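Grovside Community Help > Geography and Countries > Writing and Homework

Country profile of Malawi - do I count the lake in the area or not??

Posted 2021-03-25 by Pollar

Hi all, hoping somebody who knows this stuff can help quick. I'm doing the country profiles for our library's reading group handout, seven countries in the set, one per session. Did Zambia already and it went fine. Now on Malawi and I'm stuck on the very first line, which is supposed to be the size of the country.

Problem is every source I look at gives me a different number. And not a little different, a lot different. One atlas has one area, the almanac has a much smaller one, then an old encyclopedia at the library has something in between and doesn't say what it's measuring. I figured out (I think) that it's the lake. Lake Malawi is huge and runs down most of the east side, so if you put it in you get the big number and if you leave it out you get the small one. But then which one is right? For Zambia I just used the number in the atlas and didn't think about it. Now I'm worried I did that one wrong to.

Also the name. My map says Lake Malawi, but another map in the same drawer says Lake Nyasa, same lake as far as I can tell. Is one of them just out of date? I know the country used to be Nyasaland so I assumed it was the old name. But the map with Nyasa on it is not that old.

And the border. On one map the line between Malawi and Tanzania goes right up against the Tanzania side, so all the water is Malawi's. On the other one it goes down the middle of the lake. Same lake!! Can't both be right.

What I need to know:

- area with water or without
- what to call the lake
- where to draw the line, I have to hand-trace a little map for the handout
- anything else that trips people up with Malawi

The handout is only 2 pages and my draft is at 1,036 words before the map even goes in, so short answers are best. It's for grown ups but not experts. People will have the sheet in their hand while someone reads out loud from it, then we talk. Last time somebody asked a question about rivers and I had zero answer, would like to avoid that.

Due first week of April. Thanks in advance

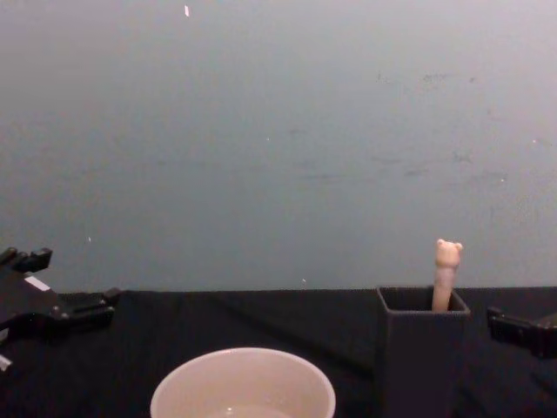 Jenkins

Both numbers are right, they're measuring different things. The bigger one is total area, so land plus inland water. The smaller one is land area only. Most reference books lead with total area and put land area after it in smaller print, or leave it out, which is where the mess comes from. With most countries you'd never notice since there isn't much water. With Malawi it's a fifth of the whole country so you notice.

What I'd do - give total area first, say it's total, then one short sentence that says how much of that is water. Then nobody can call you wrong and it also leads right into the lake, which is the thing people remember about the place anyway. Do the same for Zambia if you want them to match. Zambia has some water in it too (part of Lake Tanganyika, part of Kariba, Bangweulu) but it's a small slice of a big country, so your number is probaly fine either way. Just check the word "total" is next to it in the atlas.

The one thing you can't do is mix. If you take population and divide it by total area you get one density, by land area you get a much higher one. For Malawi that difference is pretty big, and it matters, because Malawi is one of the more crowded countries in that part of Africa and the total area figure hides it. People don't live on the water. So if you give a density, use land area and say so.

Lake name. Not out of date. It's Lake Malawi in Malawi, Lake Nyasa in Tanzania, and in Mozambique it's Lago Niassa. Three countries touch it and they each have their own usage. You're writing about Malawi so write Lake Malawi, and put the other names in brackets one time. Don't go back and forth in the text. I've seen handouts that did and readers think it's two lakes.

Small bonus for your reading group, the word nyasa is usually explained as just meaning lake in a local language, so "Lake Nyasa" comes out as Lake Lake. People like that one.

The line. It's an open disagreement and has been for decades. Malawi's position is that the border follows the Tanzanian shore, goes back to a treaty from colonial times between Britain and Germany. Tanzania's position is that it goes down the middle. Your two maps each picked one. With Mozambique it's different, there the line does run down the lake and that part's agreed. So for your trace map: solid line down the middle for the Mozambique part, dashed line for the north part with Tanzania, and a word or two in the key that says disputed. That's how a careful atlas does it. Don't pick a side on a library handout, you'll be there all night.

Oh and the islands. If your tracing has little dots close to the Mozambique side, those are Likoma and Chizumulu and they belong to Malawi, even though the water around them is Mozambique's. Easy to get wrong. Shade them the same as the mainland.

Jomitz

just put the bigger number. its a handout

I would skip the border thing too, too much for 2 pages. call it lake malawi and move on. capital is Lilongwe not Blantyre, thats the one everybody misses

Pollar

Thank you both!! Jenkins that clears it up. Dashed line it is. And I did have Blantyre in there at one point lol so good catch.

Follow up if anyone's still around - the river question. If somebody asks me where the lake goes, what do I say. And how does stuff get in and out of the country, if there's no coast? I've got "landlocked" in the first paragraph and it just kind of sits there. Feels like I should say what it means for people.

Here's how I've got the draft laid out so far, 4 sections:

Where it is and how big
The lake
Towns and people
What they grow and sell

Neighbors go in the first one (Tanzania, Zambia, Mozambique). Mozambique wraps around the whole bottom end, which I didn't know before I traced it. Tracing is slow but you do learn things. My pencil line for the west side is a wreck, might redo on thinner paper.
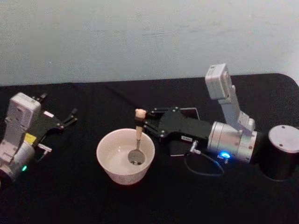 Bowl on the cloth-covered table

Jenkins

River first. The lake drains out the south end through the Shire River (say it SHEE-ray, not like the hobbits). It goes through a smaller lake, Malombe, then on south down past the falls where a lot of the country's power comes from, and into the Zambezi over in Mozambique. Zambezi goes to the Indian Ocean. So the lake does reach the sea, it just takes the long way. You can't run a ship the full length though, falls and rapids in the middle stretch of the Shire, and shallows. People have talked about it as a shipping route on and off for ages.

If they ask about Lake Chilwa, that one is different, it has no outlet. Shallow, salty-ish, and some dry years it goes almost completely. Good fishing when it's full. Skip it if you're tight on space.

How stuff gets in and out: mostly by road, some rail, through the neighbors' ports. Nacala and Beira are the closest, both in Mozambique. Dar es Salaam in Tanzania is the other one people use, longer haul. That's your answer for what landlocked means. Fuel, fertilizer, machines, all of it comes across somebody else's country first and the cost of the trip is in the price. Same thing going the other way with what they export. Tobacco is the big one, then tea and sugar. Put that in your fourth section and then landlocked in the first paragraph has something to hook onto later.

Your order is ok. I'd move neighbors and ports closer together if you can but don't tear it up over that.

For towns - Lilongwe is the capital, in the middle. Blantyre is the old business city in the south. Zomba was the capital before Lilongwe, also south, and Mzuzu is the main one up north. People will know Blantyre if they know any, so it's worth a line to say it isnt the capital. Check the date on any population number you use. Lilongwe has grown a lot and older books have Blantyre as the bigger one.

Languages: English for official business, Chichewa is what most people speak to each other, plus Tumbuka up north, Yao in the south and others. Money is the kwacha. Zambia also calls its money kwacha, but it's a different currency, so since you did Zambia last time someone's going to ask!

To cut words, I'd drop history down to two sentences. Was the British protectorate of Nyasaland, independent in 1964. Done. If you've got a paragraph on explorers take it out.

Pollar

I have a paragraph on explorers. A long one. Ok taking it out, that should get me most of the way down to size.

Did not know about the kwacha, somebody will 100% ask that. And I was saying Shire wrong in my head the whole time.

Going to check the Zambia sheet for "total" tonight and fix the density on this one, I had used the big number. Marking this solved

Jomitz

what country is next

Pollar

Burundi. So, another lake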